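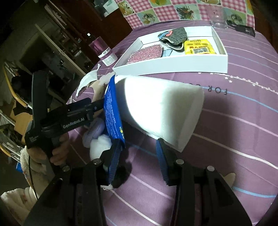 Most people in Rostport still shop for the pantry once a month, and most of them unpack wherever there is a flat surface. A striped purple cover does fine for sorting. Turn each packet until you find the side with the small print, like the blue side of the white and blue one, and put it away with that side facing out. Check the sealed edge before it goes on the shelf.

The Camargo apartments have pantries 36 inches wide with 4 shelves. Heavy bags go at the bottom – light ones can go anywhere. I redid mine in March and have kept it up so far.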